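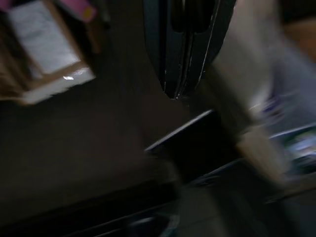 An Open Afternoon at the Serra Workshop

Visitors to the Serra workshop in February were asked to leave their coats at the door and to keep behind a strip of tape on the floor. Beyond the tape, the staff of Pukora were preparing the first public demonstration of Nilard, the household robotics program the firm has pursued for the past 2 years.

The program is directed by Ginevra Bassi, an engineer who came to the field from the design of packing lines. Her opening remarks were brief. A factory, she told the guests, can be arranged to suit its machines, while a home is arranged by the people who live in it and changes from one hour to the next. Nilard is intended to work in the second kind of place, among groceries, packaging and kitchen goods of every size.

The first part of the afternoon was given to small objects at close range. A black gripper worked beside a wooden-framed tray, and a monitor on the wall carried the view from the camera at the wrist. Much of what appeared there was blurred by motion. Thaddäus Zwahlen, who is responsible for the vision software, explained that such footage is kept and used. "The arm moves, and the picture moves with it," he said. "A system that can only learn from sharp pictures will not be of much help to anyone."

The program's library now holds 2,446 recorded sessions. Liliana Morelli, who oversees the collection, noted that the goal set at the outset had been 2,000, and that the additional sessions were recorded at the request of Woren, the appliance distributor that supports the work. Each session is reviewed by a member of her staff before it is accepted.

After a short break the guests moved to the kitchen, where a small white refrigerator stood open on the tiled floor and the silver and white arm reached toward a pile of boxes and packaging against the cabinets.

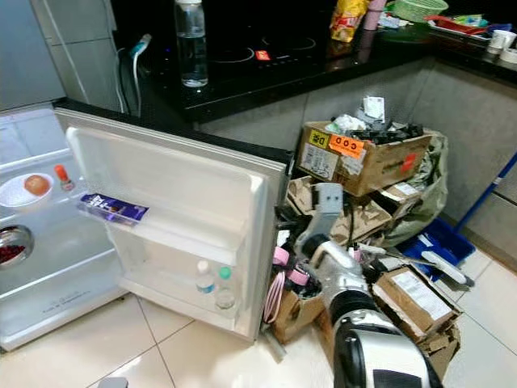 Page last changed: February, 4:15 p.m.

Questions from the floor were largely practical. Loredana Cocco, who manages a residence for older adults, asked whether the robot could be left to work alone overnight. Ms. Bassi replied that it could not, and that an operator would remain present at every session for the time being -- a condition the firm has written into its agreement with Woren.

Attendance was limited to 100 guests. Graziella Pagano, who arranges the visits, said that requests for the next open afternoon may be made in writing to the Serra office.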